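Gripper pair slipping on cloth – clean or replace?

tallow_9
Our handheld pair drops thin cloth at one end. The Skondley guide says swap the pads every 200 hours. I don't buy it.

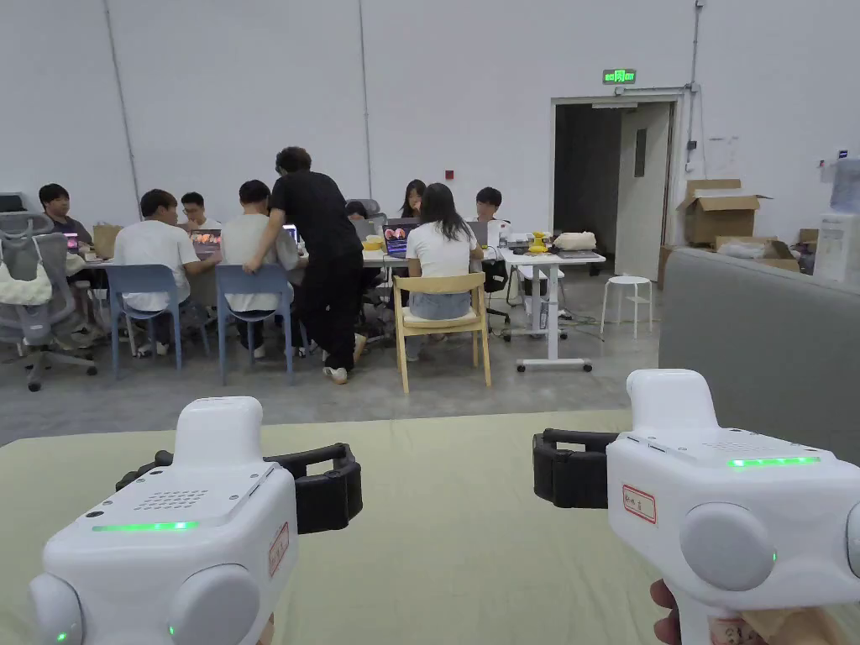

The pair over the table, green strips lit

mokville_bench
Wipe the jaws first. Then check the pivots for play.
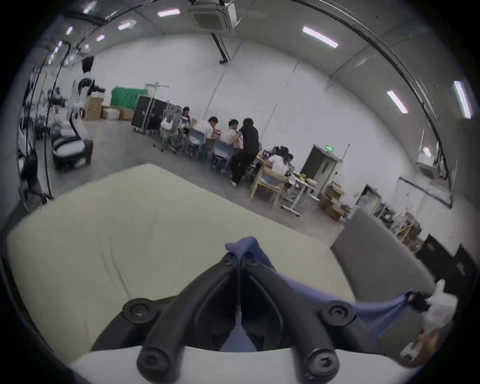
1 min read

tallow_9
Wiped 8 times. Same slip.

guillot_fan
Then it's pads. Why fight the guide?

tallow_9
Because they sell the pads – and mine look fine.

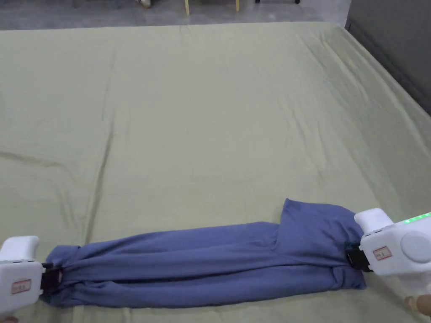

I'd sooner check closing force on left and right before I spend anything.

mokville_bench
Fair, but looks prove nothing. Swap one side and compare.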